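Demonstration 776 ran long. Jamshid Rostami held both arms through the leader handles and kept the elbows low, as the Terkby manual required. The log allowed 50 seconds. He had used 30.

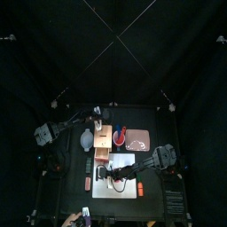

Station 11, Thursday. Drawer open, right gripper over the paper.

"You paused," said Collado from the desk.

"I was deciding."

"It will learn the pause."

Rostami considered deleting the take. He pressed save, entered "hesitation, operator" in the notes field, and asked for the next one.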